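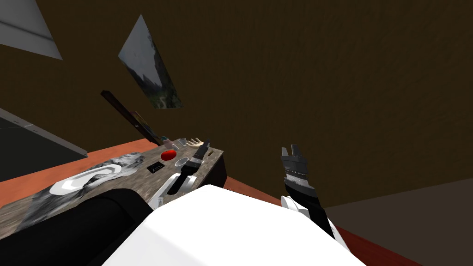
Table clearing, Fonano room, head view. Left arm out over the far end, right arm parked.

Notebook, November, started a little after lunch

I spent the morning on the clearing chore again, and I'm writing it down while it's fresh, partly for myself and partly for whoever at the Vurnville bench picks this up next (hello, and sorry about my abbreviations). The chore is the one everybody's grandmother could do while talking on the phone: go to a table with a mess on it, pick up one thing, put it where it belongs, come back for another. We have 402 runs of it in the simulator now, and 211 of them ended with the right thing in the right place. I was so pleased with that number last night that I told my whole family over dinner!

Then I sat down and sorted the runs by object, and I was a bit less pleased. Round, chunky things carry the score. Anything thin and flat drags it down, and the card is the worst of the lot.
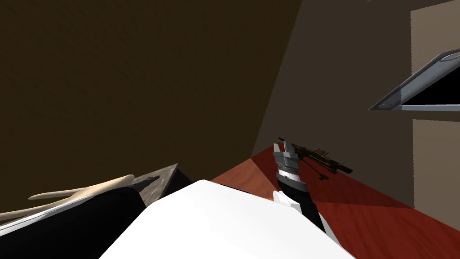

The other thing I keep coming back to is time. Himell, which is what we call the planner on this branch, still thinks for 20 seconds before some of the reaches, and I find myself leaning toward the screen as if that would help. A person clearing up after supper would have the dishes stacked by then. I don't mind slow in a machine that works while I'm out of the house, but I'd want it to be slow and sure, and so far we have slow and fairly hopeful.

I tried the Bramwell grasp settings next, the ones with the gentler close, for 40 runs.
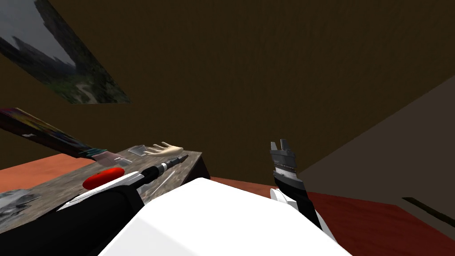
Glassware did better with those, I'm glad to say, and the long-handled things did a little worse, mostly twisting in the fingers on the way up. My guess is that we're gripping too near one end. I'd like to try choosing the grasp from the middle of the object and see what that does before anybody touches the force limits again.

So, can it do chores yet? I'd let it tidy a craft table with me in the next room. I wouldn't give it my good glasses. 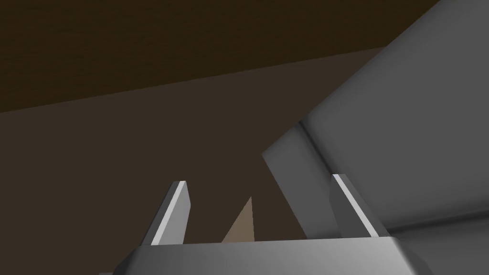
Gripper view, fingers open, tan piece between them and farther back.

To do: rerun the card with the slower approach, ask Vurnville for their friction values, and fix the log so it stops writing the object name twice.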